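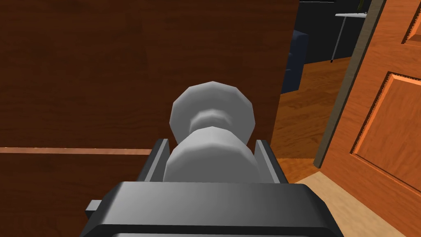 A doorknob? All that computing power and we're still stuck on the doorknob? A visitor near the back muttered that to nobody in particular, and I have to say I was glad it wasn't me who got caught thinking it out loud.

I had come to Dralincombe for the open day at Windine, a small company that teaches robots household chores inside a simulated home. The home is called Tikerstead. It doesn't exist anywhere you could mail a letter, but by lunchtime I was talking about it as if I'd been over for coffee. The robot that lives in it (lives! listen to me) goes by Tazi, and the whole demonstration ran on a big screen with folding chairs set out in front, like a movie night at the library.

Our guide started with doors and stayed there a good while. You and I learned doorknobs as toddlers and haven't given them a thought in years. A robot has to work out where the knob is, how far apart to hold its fingers, when to squeeze, which way to turn, and then how to get its own body out of the way of the door it just opened. Each of those can go wrong separately. Windine gives every new task 3000 practice runs before anyone at the company gets excited, and the first 400 are mostly a comedy.
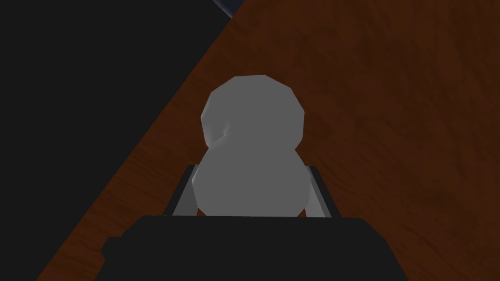

After doors we moved on to picking things up, and I perked right up, being a person who drops things. The trick is in the squeeze - too little and the object slides out, too much and in a real kitchen you'd be sweeping up the pieces. In Tikerstead a bad grip costs you a reset and a few seconds. I asked if I could try driving, and they let me! I sat down at the controls feeling pretty sure of myself and needed three tries to get hold of anything. The kid who went after me needed one.

Then came the part I liked best, where arms, doors and floor space all have to be thought about together. Hallways are tough, the guide told us, and I believed it, having once moved a couch up two flights of stairs with my brother-in-law.

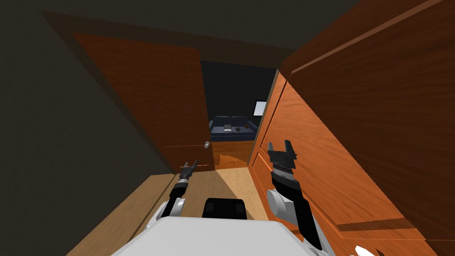
So when does any of this leave the computer? Windine plans to start tests on a physical robot in July, beginning with doors and saving the smaller objects for later.

I stayed until they were stacking the chairs, then drove home and opened my own front door with a bag of groceries on each arm and the keys in my teeth. It took me two tries.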